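Chapter 4
Setting Up and Maintaining the Hand-Held Gripper

Objectives
After working through this chapter the reader should be able to inspect a hand-held gripper before use, seat and check its finger markers, set the finger travel, and decide when a unit must be withdrawn for repair.

4.1 Scope

Chapter 3 dealt with the arm-mounted gripper and its wiring. The present chapter covers the hand-held version, which has the same fingers and the same marker layout but is carried by an operator. The two are meant to be interchangeable as far as the recorded data are concerned. A finger that closes 4 mm short on the hand-held unit will produce recordings that the arm cannot reproduce, and the error is hard to find afterward. For this reason the setup of the hand-held unit is treated at the same length as that of the arm.

The procedures follow the shop manual written by Anisa Menon for the Flirkdale training site, in the revision dated 2018-08-03. Part numbers have been left out. Readers with a Rolska body should note that the finger screws enter from the opposite side; the order of work is otherwise the same.

4.2 Parts subject to wear

The body is a molded shell and needs little attention beyond cleaning. Wear is concentrated in the fingers, the finger slides and the grip strips. The markers do not wear in the ordinary sense, but their edges lift and their surfaces become scratched, and either fault reduces the number of usable frames.

Finger tips should be compared with the reference profile at the end of each week of use. A tip that has been rounded by contact with hard surfaces such as glazed ceramic can be dressed once. After that it is replaced, always as a pair. Replacing one finger only will shift the closing point away from the center line.

Grip strips are bonded to the body. A strip that moves under thumb pressure is to be removed completely, the old adhesive cleaned off, and a new strip fitted. Partial regluing does not hold.

4.3 Seating the markers

Each finger carries a square marker from which the finger opening is computed. The marker must lie flat on its plate, with the full black border exposed. Dirt on the border is more harmful than dirt on the inner pattern, as the detection software looks for the border first.

To seat a marker:

Open the fingers fully and lock the slide.
Wipe the plate with a dry cloth, then with alcohol, and allow it to dry.
Place the marker against the upper stop and press from the center outward.
Release the slide and move the fingers through their full travel. The marker must not touch the housing at any point.

A replaced marker always calls for a new travel check (Section 4.4). In the Dedater log the old and new marker numbers are entered on one line – for example, 246 replaced by 349 – so that earlier recordings can still be matched to the correct geometry.

4.4 Travel check

The travel check is made first on the bench and then in the room where the unit will be used. On the bench, the fingers are opened and closed 25 times at an even pace, and the computed opening is compared with the gauge block at both ends. The Hou method, described in Appendix B, may be used where no gauge block is available.

The room check is needed because lighting affects marker detection. Ceiling lamps can produce glare on a marker when the unit is tilted, and polished floors add reflections from below. The operator should therefore hold the unit at the heights and angles the task requires, including low positions close to the floor. 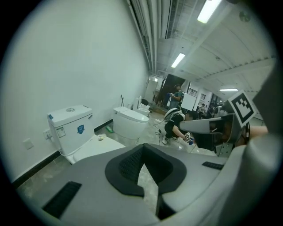
Figure 4.1 Hand-held gripper in a room with sanitary fixtures. The square marker is mounted above the finger at right; a second operator crouches with a similar unit.

Where two units are used in one room, each is checked separately and then both together. A marker belonging to the other unit may enter the view and be read in error – the usual remedy is to assign different number ranges to the two units before work begins.

4.5 Withdrawal from service

A unit is withdrawn if the slide binds, if the opening error exceeds the limit in Table 4.2 after two adjustments, or if the shell is cracked near a finger mount. Withdrawn units are tagged and stored with the fingers closed. Units stored since November or longer require the full bench procedure before they are returned to use.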